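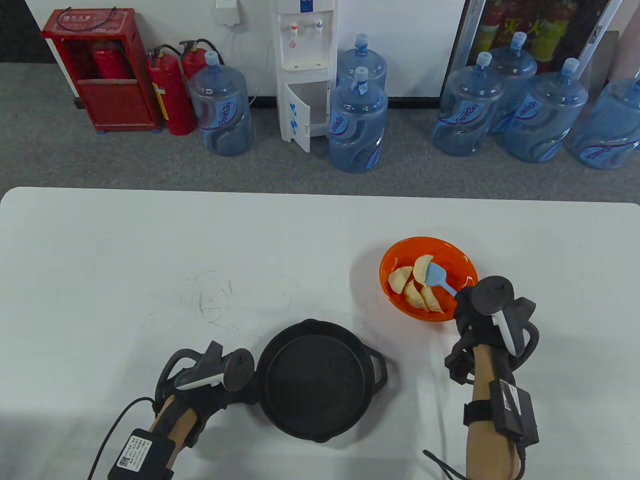 Tradbridge, March

rlozano: The first chapter of "The Condori Ledger" is now available to members as a free download. The file runs to 32 pages and requires a PDF reader. Members are asked to post comments in this thread by Saturday.

clondura_reader: Thank you. The chapter opened correctly on my tablet. I would note that it ends before the budgeting method is explained, so members cannot judge the book from it.

J. Restrepo: I must disagree. A sample chapter is meant to introduce the author's approach, and this one does so clearly. The full method takes up 4 later chapters.

clondura_reader: Then the download page should say so. It presently promises "the complete method." 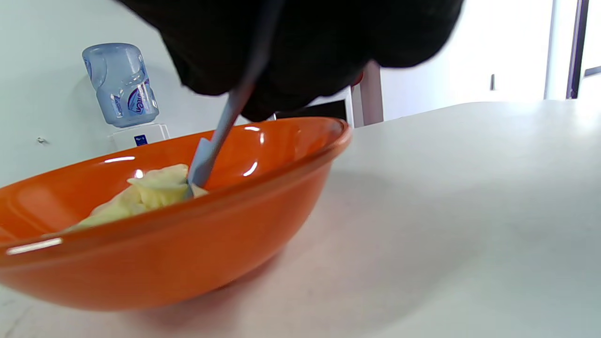
pagebound67: Is an e-mail address required in order to download the chapter?

rlozano: Members who are signed in may download it without giving an address. Guests must enter one. The wording on the download page has been referred to the publisher, Trerunwood.

J. Restrepo: I withdraw part of my remark. I had not seen that wording.

1,321 views | 4 shares

Related threads
Trerunwood spring titles
Files that will not open on older readers
Sample chapters: how long should they be?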